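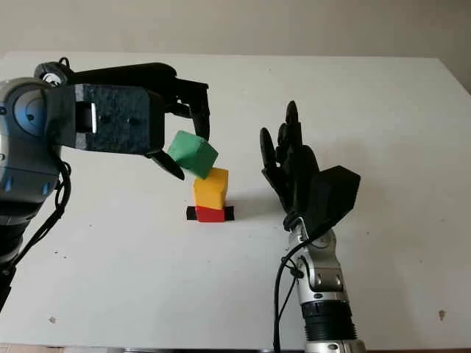

Yeoman Food Stores – Shop Managers' Meeting

Minutes, 13th June, upstairs at Lurport

In the chair: Ruby-Lee McKinnon (RLM)
Present: managers for Lurport, Willau and Station Road, buying, fresh, tills and systems, HR (by phone, left after item 4)
Apologies: warehouse

1. Last minutes

Agreed with one change. Item 6 should read "Willau bakery counter", not "Lurport bakery counter". Lurport hasn't got one and would like it noted that they have asked.

2. Matters arising

Trolley locks – done at Lurport. Willau waiting on parts. Station Road says theirs were never broken.

Chiller alarm at Willau going off overnight. Engineer been twice. Third visit booked. If it goes again manager to ring RLM direct and not the out of hours line, which took 82 minutes to pick up last time.

Bag for life price – stays as is until after Christmas.

3. Self-scan handsets, Willau trial

Main item, went on a bit.

Handsets in at Willau since early spring. Ditura supply the handsets and the software. 1241 trips scanned in the trial up to the end of last month. Manager says take-up slow to begin with, then picked up once the stand was moved from behind the flowers to just inside the door. Older customers using it more than anyone expected. Weekly shoppers like seeing the running total. Lunchtime trade don't bother with it, too much faff for a sandwich.

Problems:

Loose veg. Customer has to weigh, print, stick, scan. Labels curling off anything damp. Buying to ask Ditura if the scale can talk to the handset, RLM thinks it can but at extra cost.

Reduced items. Yellow sticker barcodes not reading on the handset, so customer gets charged full price and has to queue at the desk to get it put right. Station Road said this alone would put them off having it. Tills and systems says it is a setting and should of been fixed in week one. To be chased.

Spot checks. Staff at Willau don't like doing them, feel they are accusing people. HR suggested a form of words. Chair asked for something short that doesn't sound like an airport.

Battery life fine. Charging rack takes up a lot of the counter.

Lurport asked if basket size has gone up. Fresh says yes on meat and fish, no on produce (see labels). Buying wants like-for-like weeks before anyone gets excited, as the trial ran over Easter. Agreed.

Decision: trial carries on at Willau. No roll-out to Lurport until reductions are scanning properly. Station Road not before December in any case, and December is no good for anybody so in practice next year.

ACTION: tills and systems – reduced labels, answer from Ditura in writing
ACTION: buying – price for linked scale
ACTION: HR – wording for spot checks, one side of A4

4. Evening staffing

Lurport short after six most evenings. Two leavers, one long term sick. Manager covering the kiosk herself, which can't go on. Willau has a student wanting more hours and happy to travel if bus fare is paid. Chair said yes to bus fare.

Discussion on whether to shut the fish counter at five and pack down to the chiller. Fresh against – the after-work trade is when the better fish goes. Lurport for – nobody to serve it. Left as a four week try at Lurport only, with packed fish kept by the counter and not down the far aisle with the ready meals.

Breaks. Reminder that a break is a break, not sat in the office doing rotas.

HR left the call.

ACTION: Lurport – fish sales by hour, before and during
ACTION: Willau – speak to student

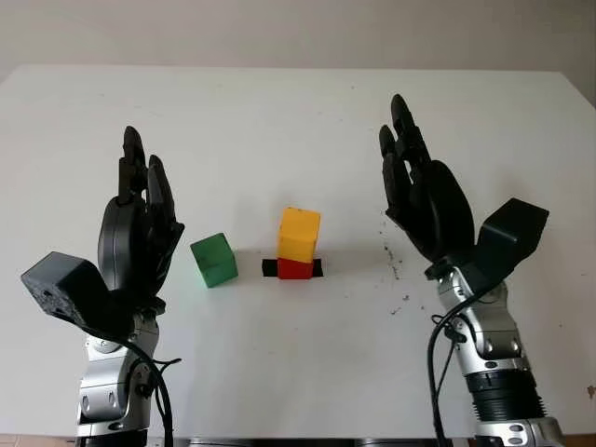
Cubes on the table: yellow on top of red, green to the left

5. Own-label range

Buying brought samples of the new pasta sauce and oat biscuits. Biscuits liked. Sauce – too sweet, everyone said so. Supplier will do a second version.

Shelf labels for own-label still going up next to the brand with no gap, people picking up the wrong jar and arguing at the till. Willau has been putting a strip of card between. Looks scruffy but works. Buying to get proper dividers.

Washing powder. 14 complaints across the shops about the scoop being left out of the box. Supplier says the scoop was dropped to save plastic and it is on the back of the pack in small print. Buying to ask for a dosing line on the front, and shops to keep a few scoops at the desk till the old ones run out.

Question from Station Road on multibuys. More customers asking for one of a thing at a fair price and not three for two. Living on their own a lot of them, or shopping every couple of days on the way home. Chair has had the same in letters. Buying said suppliers fund the multibuys so not free to just swap them, but could try single price cuts on bread, milk, yoghurts and bacon. Willau worried about losing the big family shop to the retail park. Some disagreement. To come back next time with margins.

ACTION: buying – dividers, margins on single price cuts, second sauce
ACTION: all – keep a note of multibuy comments at the desk

6. Waste

Down at Willau, flat at Lurport, up at Station Road. Station Road says it is the salad bags, sent too many again on the auto order. Warehouse not here to answer. Chair asked for the auto order to be overridden by hand on salad until it is sorted.

Food bank collection at Lurport moved to mornings. Crates to be left by the side door, NOT the front, after last week.

Reduction times. Shops still doing it differently. Agreed first markdown at two, last at seven, all shops. Lurport can go at half six if only one on.

ACTION: Station Road – manual order on salad
ACTION: fresh – reduction times on one sheet, up in every back office

7. Car park at Willau

Parent bays need repainting. One quote in, another to come. Pothole by the recycling getting worse, cone keeps going missing. Chair to ring the council about whose bit it is as the kerb line isnt clear on the plan.

8. AOB

Radio in shop – volume. Down please, Lurport.

Summer uniform polos in, wrong sizes for Station Road, swap with Willau.

Loyalty card forms still asking for title and "head of household". Chair wants that line gone before the reprint. Agreed by all, buying surprised it was still on there.

Delivery van at Station Road blocking next door's gate. Driver told.

Next meeting at Willau, date to be sent round by RLM. Bring own mug.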